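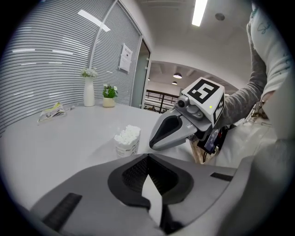 Cotton balls are sold by count and stored by volume, and most of the trouble with keeping them comes from that mismatch. A bag of 100 takes up more space once opened than it did sealed, because the factory compresses the contents and they recover as soon as the plastic is cut. A clear plastic cup on a white table, filled until the cotton heaps above the rim, is the usual result. The cup holds its own volume plus whatever the top layer will support by friction, and the top layer is the part that ends up on the floor.

I spent part of August working out a better arrangement for the craft table in the back room. The requirements were short. The contents had to be visible, the container had to open with one hand, and the refill interval had to be longer than a week.

**Opaque tins.** Rejected on the first point. I used two old Utari tea tins for a while and ran out of cotton twice without noticing. The lids also fit tightly enough to need both hands.

**Zip bags.** Good for storage and poor for use. The cotton clings to the inside of the bag, and the bag does not stand up unless it is full. I still keep the reserve this way, pressed flat, in the drawer under the table.

**Screw-top jar.** The Mladenović jar holds 800 ml and looks sensible on a shelf. The neck is narrower than the body, so the last layer has to be fished out with two fingers. With glue on those fingers the method fails.

**Clear cup, no lid.** Cheap, visible and quick to reach into. It has two faults: it is light enough to tip when brushed by a sleeve, and it collects dust if left out overnight.

I went back to the cup and dealt with the faults separately. For tipping, I put a flat steel washer in the bottom and a disc of felt over it. The cup now takes a deliberate push to knock over. For dust, a second cup of the same size goes upside down over the first at the end of the session. The rims do not lock, but they sit together well enough if the fill level is kept a finger's width below the top.

The fill level matters more than the container. Heaped cotton looks generous and is slightly easier to grab, but each ball taken from the heap pulls at its neighbors, and one or two usually come along. Below the rim, the wall holds them back. Since changing the level I have found far fewer under the table.

Valbona Petkov, who shares the table on Monday evenings, prefers a shallow tray. Her argument is that a tray cannot tip and that cotton weighs nothing, so depth gains little. I tested it for one session. The tray used too much of the surface, and the cotton moved every time the window was open. She has kept the tray on her side, weighted with a ruler across one end.

Refilling takes a minute. Open the reserve bag, pull the cotton apart loosely before it goes in, and stop early. Pressing it down gains capacity but brings back the clinging.

Next is the drawer of paint pens from Trundton, where the labels have worn off and half the caps are on the wrong barrels.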